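Wunano Forums > Workshop and Storage > Bins, Shelving and Benches
Thread: Lining a grey parts bin — is it worth it?
Page 1 of 1

kistelbay
Posts: 434
I run the sorting bench at a small shop and we have two big grey bins that sit one behind the other on the bench. Sloping sides, flat metal bottom. We toss bar stock in them, short rectangular pieces, green ones and reddish-brown ones, and they get picked out again as needed.

A while back I put a white panel along the far inner wall of the front bin. The idea was to save the wall from getting knocked and to make the dark bars easier to see. It has not aged well. The surface is scratched all over and there is a wide patch low down where it has flaked away to dark grey.

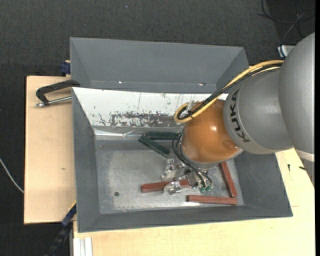 Front bin with the liner, second bin behind.

I have a few options. Replace the panel with the same thing, go to something tougher, or pull it out and leave the wall bare like the one on the second bin. Budget is $40 and I would like it sorted before we close up in December. What are people using?

flatpack_dan
Posts: 52
Pull it out. A bin is a bin. The back one in your photo has no panel on that far wall and it looks fine to me.

Pustura_Shed
Posts: 1,208
I disagree with Dan. We line ours and it makes a real difference to how fast you can find a dark part against a dark wall. Those green bars would disappear in a bare bin under poor light. The trouble is the material. Anything with a coloured skin over a darker core will go the way yours has once bar ends start hitting it.

Get a solid sheet that is the same colour right through. It still scratches but it stays white.

kistelbay
Posts: 434
Solid colour makes sense. Do you fix it with screws or tape?

Pustura_Shed
Posts: 1,208
Neither. Cut it slightly long so it springs against the end walls and holds itself. Tape is a nuisance in a parts bin. The edge lifts, grit gets under it, then a bar catches on it.

ovalwasher
Posts: 36
Speaking of tape, what is the shiny crinkled strip at the bottom left of the panel? If it is tape I would get rid of it whatever you decide about the liner.

kistelbay
Posts: 434
Clear packing tape. I ran it along the bottom edge to stop the small stuff getting in behind. I will be peeling it off.

flatpack_dan
Posts: 52
So you have a panel that flakes and tape that crinkles, all to protect a wall that didn't need protecting. I still say leave it bare. Spend the $40 on a better light over the bench.

mitre_and_mallet
Posts: 617
Dan has a point about the light, but I would do both. I had bare bins for years at my last place and the walls did get chewed up. It took a long time though, and it never affected the work.

What I would look at is the floor of the bin. Yours is scuffed pale in places and I can see scratches. If the bars have any finish you care about, that bottom is doing more harm than the wall. A thin rubber mat cut to size would fix it.

kistelbay
Posts: 434
The finish doesn't matter on these, they are only for sorting. I tried a rubber mat once and the bars wouldn't slide, so anything that landed up against the wall stayed there. You can see how they end up, one of the greens is lying nearly flat against the far side. On rubber they are worse to get at.

mitre_and_mallet
Posts: 617
Fair enough. Skip the mat then.

ovalwasher
Posts: 36
There is a small round hole in the bottom toward the near left. Is that a drain? I have been thinking about drilling one in mine.

kistelbay
Posts: 434
It came that way, second-hand. I have never used it for anything. Handy for sweeping dust through, I suppose. Nothing we keep in there is small enough to fall out.

Rostami_Benchworks
Posts: 290
Coming back to the liner. If you go with solid sheet, round off the top corners with a file. A square corner sticking up above the rim will get you in the wrist sooner or later. Also, go for a matte sheet. Gloss white throws glare back at you and you lose the benefit.

Measure along the bottom and the top separately too. With sloping ends the two lengths are different and a rectangle won't sit flat. I wasted a full sheet finding that out.

kistelbay
Posts: 434
Good tip, I would have cut a rectangle. Going with matte solid white, sprung in, no tape. I will leave the back bin as it is and compare the two in a few months.

flatpack_dan
Posts: 52
My money is on the back one.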